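Hortensien, die nie Wasser brauchen: Die neue Kollektion »Tona« ist da!

29. Dezember 2025

Ich weiß, zwischen den Jahren liest kaum jemand Pressemitteilungen, aber ich kann einfach nicht bis Januar warten! Ab sofort gibt es bei Plesov unsere Kunstblumenlinie Tona, und den Anfang macht meine Lieblingsblume, die Hortensie in einem ganz hellen Blau.
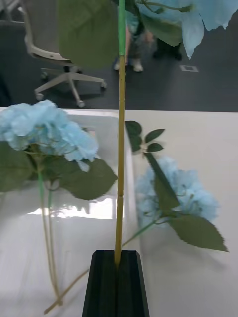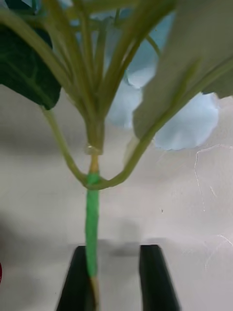
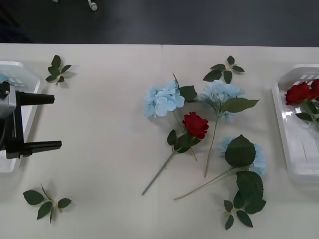 Hellblaue Hortensien, viel Grün und ein weißer Tisch

Seit November stecke ich nun bis über beide Ohren in Kunstblumen (meine Familie kann das Wort »Blütenblatt« nicht mehr hören). 211 Muster habe ich mir angeschaut, und bei den meisten hat mich der Stiel gestört: zu glatt, zu steif, zu sehr Plastik. Bei Tona lässt er sich biegen und kürzen, ohne dass gleich der ganze Strauß beleidigt aussieht. Eine gute Zange reicht dafür völlig.

Zum Start bringen wir neun Farben heraus, von Cremeweiß bis zu einem ziemlich frechen Beerenton. Dazu gibt es Blattzweige einzeln zu kaufen, und die möchte ich euch wirklich ans Herz legen! Ein Strauß nur aus Hortensien wird schnell zur Wolke, mit ein paar Rosenblättern dazwischen bekommt er Luft und Form. Ich stelle am liebsten drei Blüten auf unterschiedlicher Höhe in eine schmale Vase und schiebe das Grün erst ganz zum Schluss dazu.

Die passenden Vasen kommen von Oddsson, den Versand übernimmt wie immer Jovari. Tona ist ab heute in unserem Onlineshop und in fast 183 Partnergeschäften zu haben, die übrigen Läden werden im Lauf des Winters beliefert. Von der beerenfarbenen Variante haben wir zunächst nur 435 Stück auf Lager, wer die möchte, sollte also nicht allzu lange grübeln.

Zum Abstauben nehme ich übrigens einen weichen Pinsel oder den Föhn auf kalter Stufe, das klappt wunderbar. Direkt in die pralle Sonne würde ich die Blüten auf Dauer nicht stellen, gerade die hellen Töne bleiben im Schatten länger schön.

Pressemuster und Bildmaterial schicke ich gerne zu, eine kurze Nachricht an die Pressestelle von Plesov genügt.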